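Shared-space handling rules (robot demonstrations)

Shared-space handling rules are the house rules a lab or workshop follows when a robot picks things up while people are standing nearby. I've been editing this entry on and off for a good while, and I still get asked if it's a law. It isn't! It's a set of habits that a lot of places wrote down separately and then borrowed from each other, usually with the spelling mistakes left in.

Origins

The version most people copy is the Sisville sheet, a single page that used to be taped up next to the door of the Sisville workshop. It had 17 rules on it, and a good few of them were about cables. Tondby took the sheet over, threw out the cable part and added a section on visitors. The Restrepo edition is much longer (127 numbered items, and I've read them all, so you don't have to). My own copy is the Tondby one, dated 2023-03-24, with coffee on the back.

What the rules cover

Nearly every edition starts with the stop button. One person holds it, that person does nothing else, and they say out loud when they hand it over. I used to think the saying-out-loud part was fussy. Then I watched two people each assume the other one had it, and I've been a big fan of the fussy part ever since.

Next comes speed. The editions disagree here, and I won't pretend to settle it. Restrepo wants slow motion any time a visitor is in the room, while Tondby only asks for it inside the marked area. If you run your own space, pick one and write it on the wall.

Then there's the floor: no bags, no loose cords, and a clear way out for everybody.

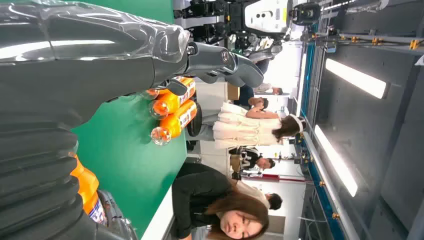
Objects on the table get their own section, and it's my favorite one. The Putovmont supplement says to use light things with lids on, and to choose a color that stands out from the surface. Orange plastic bottles with clear caps on a bright green tabletop are a nice match for that, and you can tell from across the room what the dark fingers are closed around. The supplement also wants spare objects kept out of the arm's path, a point the Sisville sheet skips.

Disputed points

Editors have argued since June over whether an idle robot counts as "in use." Tondby says yes if the power is on. Sisville says nothing at all. I lean toward Tondby, but the talk page is open and I'm happy to be outvoted.

See also: Stop button; Marked area; Visitor briefing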